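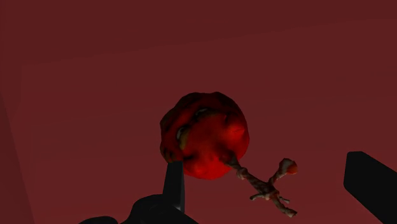 School Garden and Snack Table News

The fourth graders at Sostholm Elementary have started running the Friday snack table on their own. Two students from each class sign up for a week at a time. They wash and cut the food with an adult nearby, set out the plates, and wipe down the counters when the bell rings.

The table served nearly 1,000 snacks between March and the end of the term. Carrots and hummus went fastest. The bean salad did not do well and will be dropped in the fall.

Students also wrote a short recipe book with 17 recipes, all tested in the kitchen at Flirkgate Hall. Copies are in the front office for $4. Money from the book goes toward new cutting boards and a second sink mat.
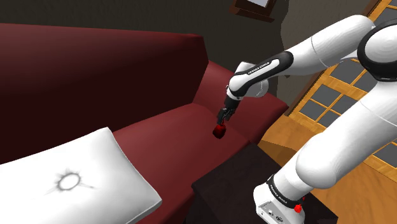

Rochelle Te Moana wrote in to ask whether the snack table could open 30 minutes earlier next year, as the bus riders often get there after the best things are gone. Zoriana Sydorenko will bring this up at the August planning meeting. Families with an opinion on the time can leave a note at the office.

Please label any containers sent in from home, and list the ingredients on the lid.

Print this page
E-mail this page

Recent items
Summer library hours
Lost and found pickup
Lunch account balances
Bike rack repairs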